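Lirance gripper kit – review data, README

Wrist camera stills and logs from our trial of the Lirance two-finger kit, on loan from Larkenbridge. Put together by Rami Masri, checked (mostly) by Marlene Lapointe. Started in April, still adding to it.

What's in here
stills/ – 1674 colour stills, wrist camera
logs/ – finger width and motor current, one text file per run
notes/ – Marlene's typed notes, spelling as found
Runs are split into 4 groups by object: clear, shiny, soft, odd shapes.

Setup
Kit bolted on as supplied, stock pads. Firmware left alone. Log rate dropped to save space, see the top line of each file. Camera exposure fixed for the whole set, so don't expect the shiny group to look nice.

Known problems
– 2 runs in the soft group have no log. Cable came out, my fault.
– Time stamps in logs drift agianst the stills on long runs. Line them up by hand.
– Current readings over 3000 mA are a glitch, drop them.
– Clear group is the hard one. Edges of a clear ball hardly show on a white background, and our outline tool misses most of them.
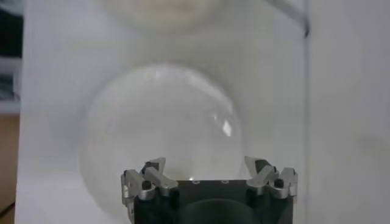

Outlines for that group were redone by hand in the Merkeck labeller. Still patchy, use with care. If you only want clean labels start with odd shapes.

Verdict so far
Good kit for the money. Manual is poor, mounting plate fiddly. Support from Larkenbridge was quick, one reply same afternoon. Would buy, probaly with the softer pads.

To do
– compare with the Ó Gríofa gripper, same objects
– fix folder names in the shiny group
– licence file (ask Marlene)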